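September, kitting bench, afternoon

Picked up where Ilze left off. The Larkska order is for 20 valve kits and 12 are bagged. Each kit gets one ring board and its solenoids with the leads on. No loose hardware this time, Baranauskienė has asked for that separately.

Layout is the same as last month. Bins left and right, steel tray between them for whatever is being made up. Boards go in the near left bin, solenoids in the far left. I tried them the other way round in the morning and kept dragging leads across the capacitors, so back they went.
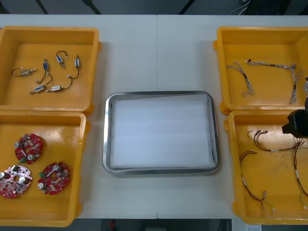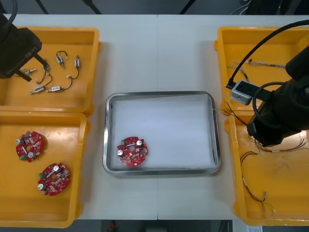
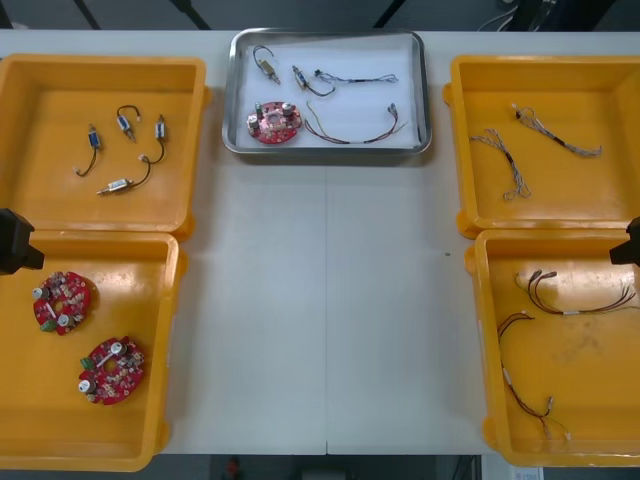

Solenoids far left, ring boards near left.

Leads are still the slow part. The small white connectors catch on each other's wires and two or three solenoids come up together. Spreading them out in the bin before starting helps, and so does putting in fewer at a time. Ilze wants to try a twist tie on each lead at goods-in. I'd sooner ask Keno to ship them tied – they did it once for the old Flirkodum job and it added nothing to the price. Will write to them.

Boards: lift by the rim, never by the green terminal block. One went back to rework with a cracked block, and I think that was my thumb. Lay them flat, parts up, not overlapping. Paper in the steel tray stays. Without it the boards slide when you nudge the tray, and the solder points scratch the bottom. Change the sheet when it gets grubby.

Stock: the drawer label says 2000 connectors. It is nowhere near that any more and needs a proper count before the next order. Antistatic bags, 5 left of the large size after today's kits. Small ones are fine.

To do
– reorder large bags
– mail Keno re tied leads
– ask Ilze which revision of the packing list Larkska signed, I have two in the folder and they differ on the lead length
– wipe down bins before the next batch

Stopped at 4:30. Remaining kits tomorrow.

G. Adomaitis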